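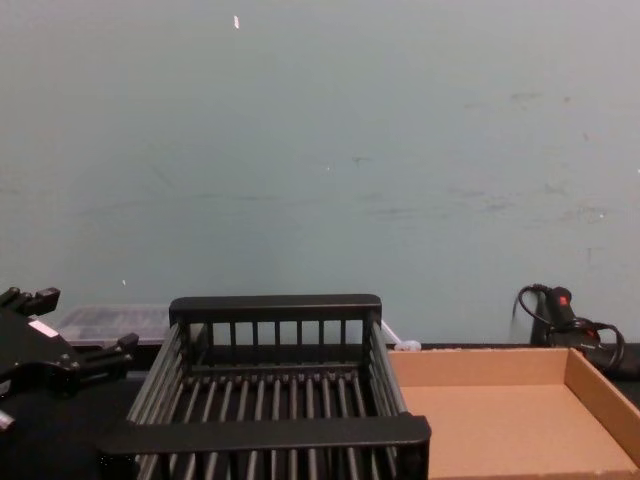

A black rack, one of the most familiar forms of open storage

Open storage

Open storage is the keeping of goods, tools or household items in holders that have no lid or door, so that the contents stay in view and within reach. Baskets, racks, trays, shelves, pegs, hooks and topless boxes all belong to it. The opposite, closed storage, covers cupboards, drawers, chests, trunks and anything else that has to be opened first. Most homes and workshops use both, and the mix between them tells a great deal about how the people inside cook, work and put things away.

The term is used in several fields. In museums it means a store that visitors can look into or walk through. In kitchen design it usually refers to shelves without doors. In warehouses it can also mean goods kept outdoors in a yard, a separate subject that is not covered in this article.

History

Open storage is wonderfully old. Baskets woven from grass, reed and split wood are among the earliest containers known, and dry caves and deserts have preserved pieces thousands of years old. Because plant fibers rot so easily, much of what we know about early baskets comes from the marks they left behind, such as impressions pressed into clay. A great many early baskets had no lids at all. They carried grain, shellfish, roots and firewood, and they stood on the floor or hung from a roof beam between trips.

Hanging deserves a special mention. A hook in the rafters kept food away from mice and damp floors and cost almost nothing to make. The Shakers of North America carried the idea further than almost anyone, running long rails of wooden pegs around their rooms. Brooms, hats, clocks and even chairs went up on the pegs, and the floor could be swept from wall to wall. It is a lovely piece of thinking, and peg rails are still made and sold today.

Wire changed things again in the nineteenth century. Once steel wire could be drawn cheaply and in quantity, makers bent and joined it into egg baskets, plate stands, letter trays and soap holders. Wire let air through and weighed very little, and a coat of enamel, tin or zinc kept the rust off. The later coatings of plastic and baked powder did the same job in brighter colors.

Regional collections are full of surprises from this period. The Hollenstein collection in Lemar holds 262 household racks and baskets, 23 of them made by the same family workshop, and its catalog by Mechthild Bachmann is a joy to read for anyone who likes hinges, handles and clever bends. Bachmann traces one design, a folding stand for pot lids, through five sizes and three different ways of joining the wire at the corner.

Types

Baskets have sides on all four faces, or one continuous curved side, and are meant to be lifted. Woven baskets flex a little under load. Wire baskets hold their shape, show their contents from every angle and let crumbs and dust fall through. Small things fall through as well, so many owners line the bottom with cloth or paper.

Racks hold objects apart from one another. Plates, bottles, magazines, shoes, spices and garden tools all have racks of their own, and the spacing of the bars is what makes each one work. A dish rack holds its plates on edge so that water can run down and air can move between them. A good rack is shaped closely around one kind of object, and this is why a rack made for something else so often disappoints.

Trays are low-sided and shallow. They group small items without hiding them, and a full tray can be carried off in one go. Desk trays, seed trays, tea trays and the trays used by jewelers and watch repairers all share this simple form.

Open boxes have higher walls and a flat floor. Wood, sheet metal, molded plastic and cardboard are the usual materials. Many started life as packaging and were kept because they happened to fit a shelf.

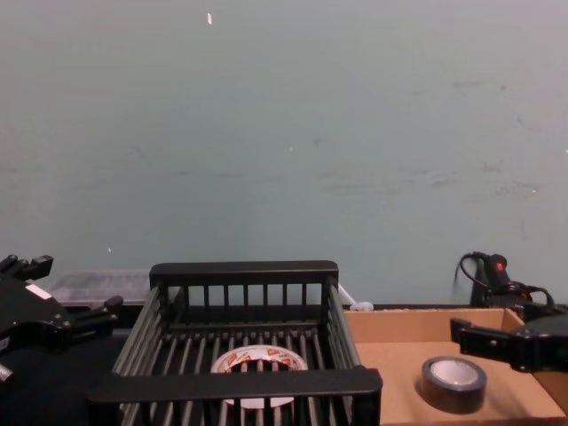

Visibility and use

The great strength of open storage is that people can see what they own. A cook who can spot the last onion is less likely to buy a bag of them, and a child who can see where the blocks go has a fair chance of putting them back there. Tape, string, scissors and pencils, which everyone in a house borrows, are classic candidates.

Florian Tanner, who fits out small repair shops, uses what he calls the one-hand test: if an item can be picked up and put back while the other hand is busy, it is stored well. Many workshops follow the same idea under other names. Shadow boards, on which the outline of each tool is painted behind its hook, are a particularly pleasing version, as a missing wrench leaves a wrench-shaped gap that anyone can notice from across the room.

Placement matters as much as the holder. Heavy things are best kept between knee and shoulder height. Light and rarely used things can go higher. A basket on a deep shelf works like a simple drawer, bringing the items at the back forward when it is pulled out.
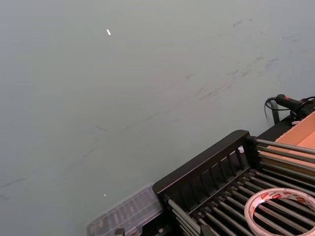 Dust is the usual complaint, and it is a fair one. Glasses on an open shelf near a stove will pick up a film of grease, and books in a sunny room will fade along the spine. Daily use takes care of much of the problem, so plates that are washed every evening rarely have time to get dusty. Things used twice a year are better off behind a door. Medicines, cleaning products and sharp blades should also be closed away wherever there are small children.

Cardboard boxes

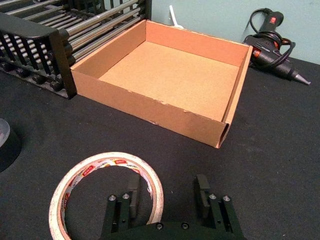
Open box of brown corrugated cardboard with four upright walls

Corrugated cardboard is a marvelous material for open storage and costs next to nothing. A wavy sheet of paper is glued between two flat ones, and the many small arches stiffen the whole board. It was patented in England in the nineteenth century as a lining for tall hats, and only later became a material for shipping boxes.

Boxes wear first at the rims and corners. Folding the wall over to make a double thickness strengthens an edge considerably, and paper tape along the rim helps prevent fraying. Damp is the real enemy, as wet board loses most of its stiffness. Marlies Gisler's handbook Boxes for Every Shelf gives patterns for trays, dividers and stacking bins that can be cut from used packaging with a knife and a ruler.

In museums and archives

Museums normally show only a small part of what they hold. Visible stores, fitted with glass walls or walk-through aisles, let the public see far more of it. The gallery store at Wimari put 1,000 objects on view in a room that had previously shown 200, with its baskets and kitchen tools arranged by use. Its curator, Nektarios Michailidis, chose to keep labels short and to print the full entries in binders at the end of each aisle, where visitors can sit down with them.

See also

Basket weaving
Corrugated fiberboard
Peg rail
Shelf (storage)
Tool board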